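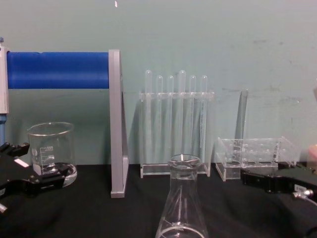 Fosent Adds Bench Sets for Teaching Labs

ORTNER, June 25, 2025 – Fosent, a supplier of glassware and bench equipment to schools and training labs, today announced a new line of ready-made bench sets under the Ivasura name. The sets bring together the glassware and racks used in beginning chemistry and biology classes, so that a lab can order for a whole workstation under one part number.

The first Ivasura sets go on sale today through the Fosent catalog. They have been in use since November at the Gidora Training Center, where 21 workstations were fitted out during the trial period.

Each set includes clear glass beakers with printed white graduation marks, clear glass test tubes with rounded bottoms, and a clear acrylic rack to hold the tubes upright. The rack has a drilled top plate and a flat base. Beakers have a pouring spout and a flared rim.

Fosent said the line grew out of orders it was already receiving. Many teaching labs buy beakers from one place and racks from another, and the tubes do not always fit the holes. All tubes in an Ivasura set are matched to the rack they ship with, and replacement tubes are sold separately in the same size.

"Instructors told us they spend the first part of a class handing out equipment and checking what is missing," the company said in a statement. "We wanted a set that could stay at the back of the bench, where students can see what they have and put it back in the same place." 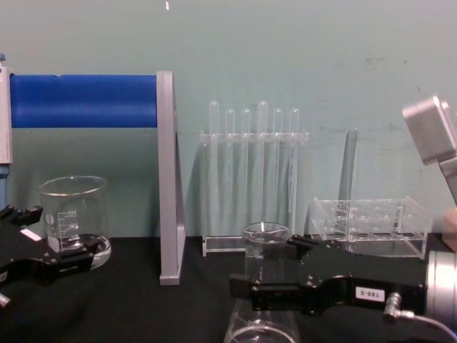

The trial at Gidora led to two changes before release. The setup card, which shows a suggested layout for the bench, is now printed on one side only, so it can be posted at the workstation. The packing was also changed. Tubes now ship in a divided tray, separate from the rack, and the tray can be kept for storage between terms.

Ivasura sets are offered in 3 versions:

Basic – beakers, test tubes and one acrylic rack.
Standard – everything in Basic, with a second rack and extra tubes.
Class pack – 4 Standard sets in one carton, with one box of replacement tubes.

Basic sets are priced at $87. Prices for the Standard set and the class pack are listed in the Fosent catalog, along with single beakers, tubes and racks for labs that only need to replace a few pieces.

The acrylic racks should be washed by hand with mild soap and lukewarm water. They should not be put in an autoclave or wiped with acetone, which can cloud or crack the plastic. Care instructions are included in every carton.

Schools and training centers with a Fosent account can order now. New customers can open an account by filling out the form on the Fosent website. Orders for the fall term should be placed early if delivery is needed before classes begin.

About Fosent
Fosent supplies glassware, racks and bench equipment to schools, colleges and training labs. The company is based in Ortner and sells through its own catalog and website.

Media contact
Fosent Press Office, Ortner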